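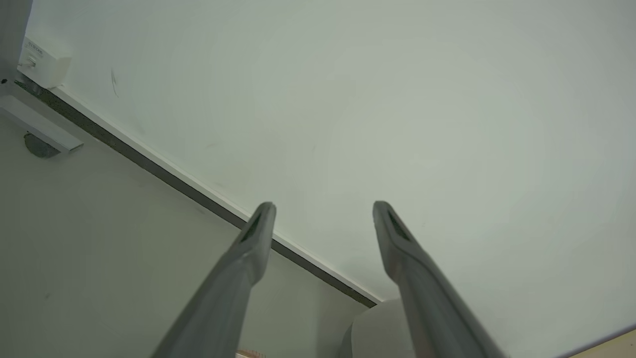 Starnus Self-Storage, Prirby site – winter walk-round, 3rd January. Completed on foot with the building open to customers. Items marked FIX need a work order before the next visit. Wall and door panels are the smooth white type, and on a finish that pale, scuffs and rust streaks should be easy to spot, so please note them even when minor.

Entrance and loading bay
Door closer – OK. Shuts fully and latches.
Floor mats – FIX. One corner curls up at the threshold. Tape is not a repair.
Salt bin – OK. Refilled in November.

Corridors
Emergency lights – FIX. Unit by the stairs went out during the 60 minute test. The rest held.
Fire extinguishers – OK. Tags in date, pins in place.
Exit signs – OK.
Clear width – FIX. A mattress was left outside unit 4. Customer has been called.

Freight lift
Load plate – OK. Reads 2,000 lb and is legible.
Door edge sensor – OK. Tested twice.
Service log – Murakami visit not signed for. Ask for a copy.

Roof and drains
Gutters – OK on the street side. Rear not checked – ladder tie missing.

Carried over from last visit: Kuser quote for the rear gutter, $1,279, still waiting for approval.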